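October, workshop notebook, just after the kettle

Glue day again. I wanted to get the hide glue trials written up before I forget which jar was which, because last time I trusted my memory and ended up with a shelf of brown mystery.

Batch 2 is the one to watch. Soaked the granules overnight in cold water, then warmed them slowly and kept the lid on. It strings nicely between finger and thumb and doesn't smell half as bad as the first lot (which I scorched, my own fault, I was on the phone to Drurnholm about the veneer order). Open time on the spruce offcuts was 41 seconds before it started to skin over. Too quick for me to get a whole soundboard brace down without panicking!

Milagros Cruzado reckons a pinch of urea would slow it. She used it on the Clusura cabinet doors and swears the joints are as strong as ever. I'm a bit wary, but I've made up a small jar and labelled it properly this time, in pencil, on masking tape, both sides.
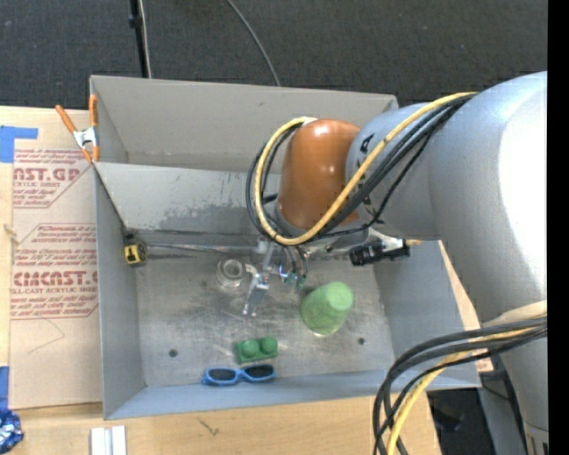

The other thing is the room. It was 21 degrees in here by mid-morning and I still lost the first brace to a chilled joint, so I think the timber itself is the trouble - it lives against the outside wall and feels like a milk bottle. Next go I'll warm the pieces by the radiator first and see what that does to the open time before I start blaming the glue.

Broke three test joints after lunch. Two tore the wood, lovely ragged fibres all the way across. The third came apart clean along the glue line, and that was the chilled one, so no great surprise.

To do: move the spruce rack. Ring Zondulen and ask if they still do the finer granules. Give Milagros her thermometer back. Sharpen the little Yoshida chisel, which has a nick in the corner again and I know perfectly well who did it (me, on a staple).

Urea jar gets its first try tomorrow, on scrap only.

3 comments
Share 2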